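Two hundred grasps

June 3, 2024

My last post finished with the promise that I will write about training. I have to break this promise, because we are still not training. We are collecting, and the collecting has taught me more than I expected, so I will write about it while I still remember the details.

The project is called Skeleck. The goal is modest: the arm should take a stick out of a bin and put it down outside, and then do it again until the bin has no more sticks. A person can do it without looking. For the policy we need examples, and every example is a person driving the arm by hand controller, one stick for each episode. Itzel Lozano and I share this work. She drives in the morning and I drive after lunch, and in the evening we look at the recordings together and decide what stays.

Our first target was 200 episodes. We reached it, and I was proud for one evening. Then we looked at everything again with fresh eyes and kept 138. I want to describe what was wrong with the others, as I did not find it written in many places.

The largest group was hesitation. When I was not sure about the approach, I stopped the gripper above the stick and thought. In the recording it looks like nothing is happening, and a model which learns from it will learn also to wait. Itzel has a better habit. She thinks before she presses record, then she moves without stopping, even if the path is not perfect. I try to copy her. My episodes from the end are shorter than my first ones, and I believe they are better.

The second group was the double try. The fingers close, the stick slides out, the driver goes back and takes it again. We argued about these for quite long. Itzel wanted to keep them, as the robot should know how to recover from a mistake. I was afraid that it will learn to make the mistake first. At the end we kept those where the second approach is clearly different from the first one, and we removed those where the driver only repeated the same movement with more anger. Most of the angry ones were mine.

There were also some boring reasons. A camera that moved a little. A recording started too late, with the hand already closing. One time I saved a whole afternoon under the wrong task name, and the tool we use for labels, Plorero, does not let you rename a session after it is closed. I had to export everything and import it again. If somebody from Plorero reads this, please consider it.

A friend at Sotora asked me why we don't do it in simulation. We tried, in the spring. Our simulated sticks were too polite. They fell flat, they did not lean on anything, and the friction was the same everywhere. The policy from simulation was very confident above the real bin and closed its fingers on air. Maybe a person with more patience can tune it, but we are two people and the real arm is standing next to us.

For the new round, which we named Tlapale, we have only 2 rules. The first: the driver does not arrange the bin. The other person drops the sticks and goes away from the table, and whatever falls, stays. Before, without noticing, I was arranging the sticks so that they are comfortable for me. The second rule is that the driver says loudly which stick is next before the recording starts. It feels silly in a quiet room but it works very well against hesitation.

We plan 5 sessions like this, and then, I hope, really the training.

What I am still thinking about is the order of picking, which we never wrote down as a rule. I always begin with what is easy, and so the difficult sticks are picked when the bin is almost empty, and the model almost never sees a difficult pick with neighbors. With three green and three reddish-brown sticks in the bin, I would leave the green one that leans on the left wall by the corner until the last, every time. The long brown one that lies diagonally on the floor plate attracts my hand immediately. Itzel says we should choose the first stick with a die. I don't like it, which is probably a sign that she is right, and tomorrow I will bring one from home.

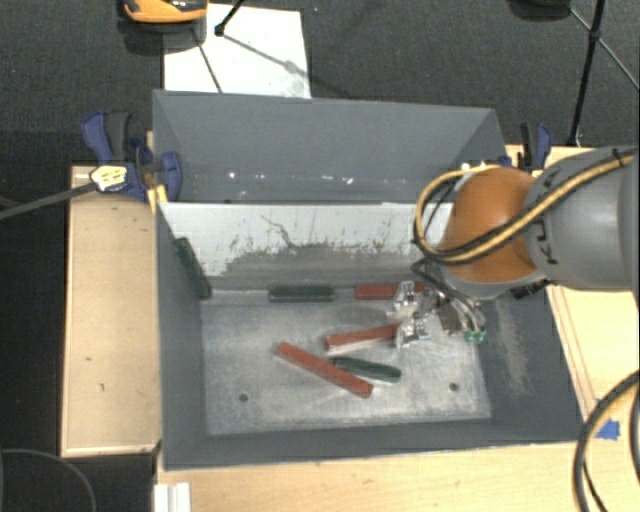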